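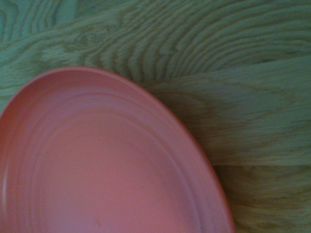

Can I delete the bad demonstrations from a session and keep the rest, or do I have to record the whole session again?

Delete the bad ones and keep the rest. Each demonstration is stored as its own episode, and removing one does not change the others. Rebuild the episode index afterward, or the training job will stop at the first missing number.

Ticket: Arm drifts during hand-over from hand guiding to remote control
Product: Trenska teaching kit, leader arm and follower arm
Site: Jeminport
Opened by: Jacobus Baloyi
Assigned to: Anas Fawzy
Status: Closed
Priority: Normal

Jacobus Baloyi, 9:10 am
We are teaching the follower arm to pick up a plate from a table and set it in a rack. The first part of each demonstration is done by hand guiding, with the operator holding the follower at the forearm and moving it over the plate. Then we press the pedal and finish the grasp from the leader arm. At the moment of the switch the follower moves down and to the left by itself. It is a small move, but the wrist camera ends up too far over on one side and the fingers come down on the rim instead of straddling it.

It does not happen every time. Of the last 7 demonstrations, 4 had the jump. Software is the current release. Restarting the controller made no difference.

Anas Fawzy, 9:42 am
Thanks. Please send the following:
– the controller log from one good episode and one bad one
– the payload setting shown on the Tool page
– whether the leader arm is resting in its cradle or being held when the pedal is pressed

Also, is the follower in Match mode or Offset mode when it switches over? In Match mode it goes to whatever pose the leader is in. In Offset mode it stays where it is and only follows changes from that point.

Jacobus Baloyi, 10:15 am
Logs attached. Offset mode. Payload is set to zero. I don't think anyone has changed that since the arm was installed. The leader is held by a second operator, Steyn, because the person doing the hand guiding can't reach both.

Anas Fawzy, 11:05 am
Two things in the logs.

First, the payload. With it set to zero, the controller doesn't know about the gripper and the wrist camera. During hand guiding you are carrying that weight yourself without noticing much. When you let go, the arm sags until the position loop catches it. That accounts for the downward part.

Second, the sideways part. In the bad episode the leader is already moving when the pedal goes down. The offset is taken from a single reading at pedal press, but following only starts after the brakes report released. Anything the leader does in between gets added as one step. In the good episode the leader is still for the whole gap.

Please try this:
1. On the Tool page, enter the combined weight of the gripper, camera and bracket in grams. Use a scale if you have one.
2. Enter the center of mass, or run the payload identification routine with the table clear of the arm's reach.
3. Raise the hand-over delay from its present value to 1,000 ms.
4. Have Steyn hold the leader still until the status light is solid green, then start moving.

Change the payload first and test it before you touch the delay, so we know what each one does.

Jacobus Baloyi, 1:30 pm
Payload done. The kitchen scale here only reads to the nearest ten grams so I rounded up. Ran the identification routine as well and it came out close to the scale.

The downward sag is gone as far as I can tell. The sideways jump is still there on some attempts. Going on to the delay now.

Jacobus Baloyi, 2:20 pm
Delay set to 1,000 ms. No jump when Steyn waits for the light. If he starts early we still get one, only smaller. He says the light is hard to see from where he stands. Can it beep instead?

Anas Fawzy, 2:48 pm
Yes. Settings, Operator feedback, tick "Tone on follow start." It uses the controller's own speaker, so turn the volume up if the compressor is running.

There is also a lockout that ignores the leader completely until it has been still for a set time. It is off by default. Go to Remote control, Advanced, "Require still leader," and enter 300 ms to begin with. Don't go to 3,000 ms – one customer tried that and the operators thought the pedal was broken.

Jacobus Baloyi, 4:05 pm
Tone and lockout both on. We recorded a fresh set and stepped through the wrist video for each one at the switch point. The plate stays put in the picture from the frame before to the frame after. Fingers come down either side of the rim.

What should we do with the earlier recordings? Most of the reach is fine, it's only the part after the pedal that is wrong. We had planned to train the Pollar policy on all of them.

Anas Fawzy, 4:31 pm
I would leave out the episodes with a jump. The step shows up in the recorded actions as a command the operator never meant to give, and the policy may learn it. Trimming them at the pedal press is possible if you train the reach separately, but you are training one policy for the whole task, so a half episode isn't much use to you.

The earlier episodes without a visible jump are a judgment call. They were recorded with the wrong payload, so there will be some sag in them. Check the joint plot after the pedal press. If the shoulder and elbow traces are flat, keep the episode.

Then run Rebuild index on the session folder before you start training.

Jacobus Baloyi, 4:50 pm
Understood. I'll go through the plots tomorrow and drop the ones with sag. Index rebuilt on the new set and the training job started without errors. Fine to close.

Anas Fawzy, 4:56 pm
Closing. Cause recorded as payload not set, plus leader movement during brake release. I have asked for the setup guide to list the payload entry before the first hand-guiding step, where at present it is in the appendix. Reply to this ticket if the jump comes back and it will reopen.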